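Início · Bancada · Oficina · Leituras · Sobre mim · Contato

Arquivado em: Robótica de mesa, Testei em casa

O kit da Vurkden, depois de umas boas noites de convivência

Eu tinha prometido que só escreveria sobre o kit de dois braços da Vurkden quando conseguisse passar uma noite inteira sem abrir o manual, e esse dia finalmente chegou (com direito a café requentado e tudo). Quem acompanha o blog sabe que eu já vinha namorando esse conjunto desde abril, quando o Walid Moussa me emprestou o catálogo e eu fiquei fazendo conta em guardanapo.

A montagem me tomou 12 horas, espalhadas por várias noites. O manual é bom até a parte dos cabos, e aí vira um desenho minúsculo que eu precisei ampliar no celular. As juntas, em compensação, encaixam com uma firmeza que dá gosto – nada daquela folga que me fez desistir do kit anterior. A calibração é guiada pelo programa, o Distora, que fala bastante e explica pouco, mas a gente se acostuma.

Para o teste escolhi o que mais me interessava: arrumar fruta numa tigela. Parece bobagem, eu sei, mas é um exercício danado! Cada peça tem um formato, uma é lisa, outra é áspera, e um cacho de uvas não oferece um lado óbvio por onde pegar. Comecei pelos abacates, que são grandes e de casca rugosa, e pedi que fossem para junto das uvas na tigela vermelha. 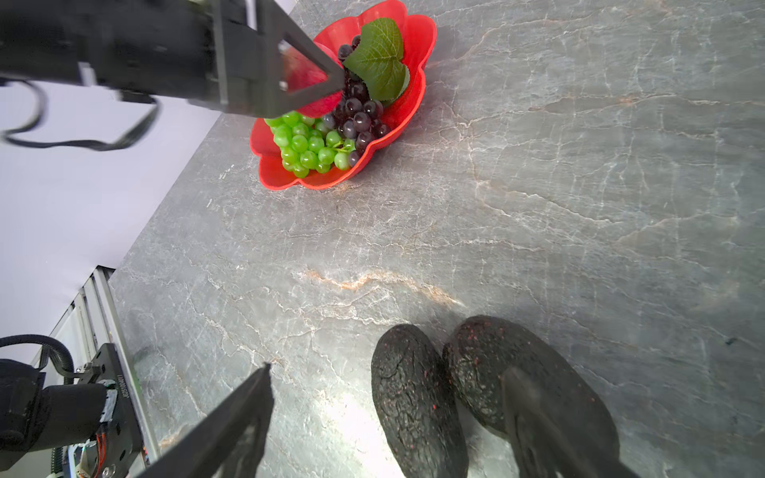 Chaltu Weldu: comprei o mesmo kit e devolvi, viu? Os braços são ótimos, mas o suporte demorou 9 dias para responder uma pergunta simples sobre a licença do Distora. Por esse preço eu esperava mais carinho. Se você conseguir falar com alguém de lá, conta pra gente.

Chaltu, querida, fica registrado, e agradeço demais o comentário, que chegou quando eu ainda estava rascunhando o resto do texto. Comigo o suporte respondeu mais rápido, só que em inglês e com um anexo que não abria, então não vou defender ninguém. A licença, pelo que entendi, vale para uma máquina só, e acho isso mesquinho num produto vendido para gente curiosa, que troca de computador e empresta as coisas.

Voltando ao teste: o que me conquistou foi a câmera do punho. Trabalhar olhando por ela muda completamente a pontaria, porque a gente enxerga os dedos e a fruta juntos e vai corrigindo o ângulo aos pouquinhos. As frutas arredondadas pedem uma aproximação bem de cima, com os dedos abertos em V e fechando devagar.

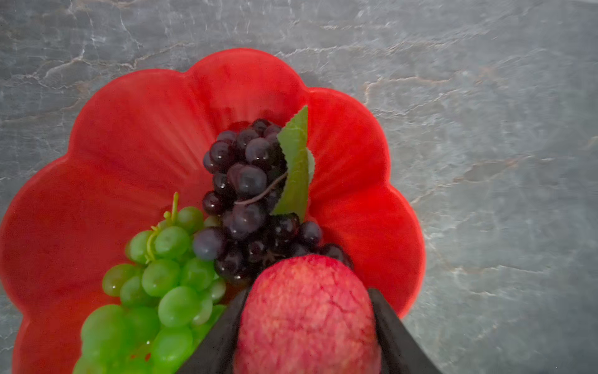
Deixei a força da garra em 32, numa escala que o programa não explica direito, e recomendo começar por aí e ir subindo com paciência. O ajuste fica escondido no terceiro menu, embaixo de "preferências de sessão", e eu perdi uma noite procurando.

Se eu compraria de novo? Compraria, sim, com a ressalva da licença e pedindo ao Issa Sleiman para ler a parte dos cabos comigo. Na próxima semana quero tentar talheres.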